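Oct 5, 2025
By Yaowalak Sangkhawat, Sodness

Snacks, sorted! Our packing table opens at Hekbridge

Hello all, and thank you for reading. I'm Yaowalak, I run Sodness, and I've got some lovely news to share. Our snack box packing sessions are opening to the public at Hekbridge this month, and you're invited to come and make up a box of your own.

If you haven't met us before, Sodness puts together boxes of snacks for people who miss the flavours they grew up with, or who are simply nosy about what everyone else is eating (that's me). We started in August with a trial run of 40 boxes. They went so quickly that we've made 200 for the launch, and I'm already wondering if I should have been braver!

The idea is very simple. You pick what you like from the shelves, bring it over to the table and pack it into a clear box, so whoever gets it can see what's coming before the lid is off. Tall pouches with spouts go in first, standing up, and the foil bags get tucked in wherever they'll fit. Everyone has their own way of doing it and I have strong opinions about all of them.

I do want to say a word about the table, as I fussed over it for weeks. I wanted a plain white top, so you can see what you've got and spot a stray crumb, with a bit of pale wood round the border to keep it friendly.

White table top at Hekbridge

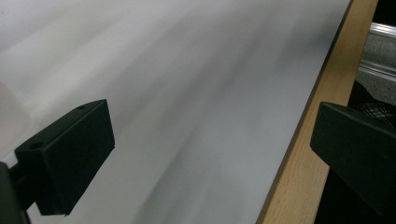
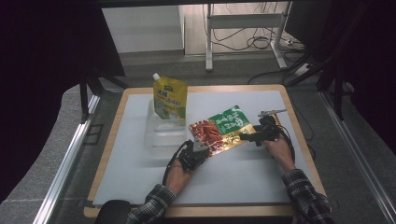
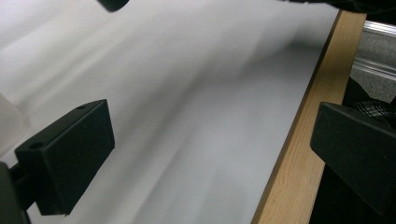 We've kept the groups small, with 16 places at each session, because packing is much more fun when you've got elbow room and can have a good natter. Each session lasts two hours. That sounds like ages for one box, but you'll spend half of it deciding between savoury and sweet, and then swapping things with the person next to you.

The boxes come from Fehr, who were very patient while I changed my mind about the size, and Zaser are looking after deliveries for anyone who'd like theirs sent on to a friend. You can also carry yours home, of course, though I can't promise it'll still be full when you get there.

Children are welcome with a grown-up. If you have an allergy, please tell us when you book and we'll go through the packets with you before you start. Plenty of our labels aren't in English, so do ask if you're unsure what something is. I love being asked!

Booking is open now at the Sodness counter in Hekbridge. Press visitors are welcome at any session and should ask for me at the counter.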